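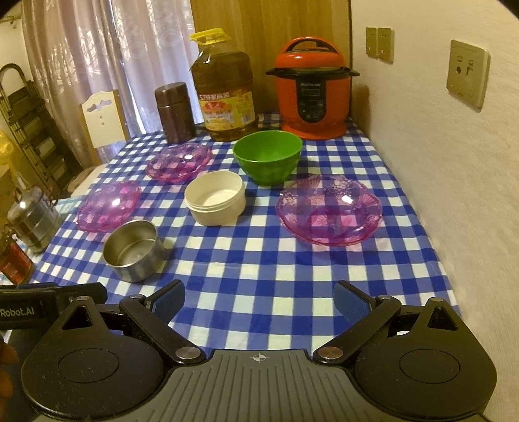

Plusbridge Household List
Subject: Re: Clearing the kitchen table / what goes where
From: Iddrisu Antwi
December 2025

Thanks for writing all that out. I have put your questions below and answered under each one. I cut the part about the hallway closet and will leave that to the people on the second floor.

> We moved into the Adjei Street house in March and the kitchen is still not
> settled. The counter is 11 inches deep on one side of the sink and there is no
> outlet on the other side, so most things have ended up on the dining table. The
> pressure cooker lives there. So does the cooking oil, which we buy in the big
> jug. We clear it all off to eat and put it all back afterward.
>
> First question. Is it all right to run the cooker on the table, on top of a
> cloth?

I would not do it on a cloth, at least not regularly. I did it for most of a year in my last apartment and nothing bad happened, but the cloth under the base went stiff and the checks faded in a ring. Mine is a cotton gingham, blue and white, the same pattern a lot of people on this list seem to have. The bigger trouble is that a cloth slides. If someone catches the hanging edge, the cooker moves with it. Keep the cooker on the table for storage if you have to, at the far end away from where people sit, and fold the cloth back before you plug it in. A bare tabletop with a flat board on it is better. Check the booklet that came with yours, as some of them say how much clearance they want behind and above.

Also look at where the steam comes out before you decide which way to face it. I had mine venting at a wall cabinet and the door swelled.

> Second question. We decant the oil into a small bottle, but the jug still sits
> out. It leaves a ring. What are other people doing?

The ring comes from oil running down the outside after you pour. Wipe the neck and the threads under the cap every time, with a paper towel, and then wipe the bottom of the jug. I keep mine on an old plate. Any plate with a raised edge will do.

As for keeping it out in the light, I would move it. A clear jug on a table near a window is not a good place for oil you are going to use over several months. Under the sink is fine if it is dry and there is no heating pipe. If you cannot lift it out of a low cabinet easily, buy a smaller one. The price difference is not worth a bad back. I went down a size last winter and have not missed the big one.

> Third question. We have a lot of plastic bowls and tubs with no lids, plus a
> steel mixing bowl, and a set of plastic plates with a scalloped edge that nobody
> wants to give up. They don't stack with anything.

Scalloped plates stack with each other and with nothing else, so give them their own spot. Mine stand on edge in a cheap wire file holder from the office supply store. They take up less shelf that way, and you can pull one out without lifting the rest. If they have a raised pattern, go over it with a soft brush once in a while. Grease sits in the pattern and the dishwasher does not always get it out. I don't put the thin colored ones on the bottom rack.

For the bowls, sort them by use. Size did not work for me. I keep a deep plastic bowl for washing greens and rice, a steel one for mixing and for anything with turmeric or chili oil in it, and an open tub for peelings while I cook. Those are on the table when I am working and they go back inside each other when I am done, steel on the bottom. Anything beyond that goes in a box on top of the fridge. If I have not opened the box by spring I give it away.

Tubs without lids are not worth keeping for storage. They are good for soaking beans and for carrying scraps out. One or two is enough.

> Last thing. Has anyone used the Flurna shelf units? The site says the tall one
> is good for an appliance.

I have the low one, not the tall one. It is steady enough for canisters and dry goods. I keep tea in a dark canister with a tight lid on the top shelf and flour below. I would not put a full pressure cooker on it. The feet are small and my floor is not level. Nistirik makes a rolling cart with a heavier base and I think Plusbridge residents can still borrow the one in the shared laundry room to try it for size. It needs to go back by evening. Measure the cooker with the lid open or lifted off before you choose a shelf height. I forgot that and had to move a shelf down two notches.

One more suggestion you did not ask for. Before you buy anything, put everything that is now on the table back on the table, all at once, and leave it there through one whole meal's cooking. Set aside what you touched. When I did this I had used the cooker, the oil, one bowl and the tea, and everything else was only there out of habit. The rest of it fit in a single cabinet next to the stove.

If you want the wire file holder, I have a spare. It is the black kind with five slots, a little bent at one end. I can leave it on the bench by the mailboxes with your apartment number on it.

Iddrisu

--
To stop getting messages from this list, reply with "remove" in the subject line. Older messages are in the binder in the lobby and on the Plusbridge page under Household.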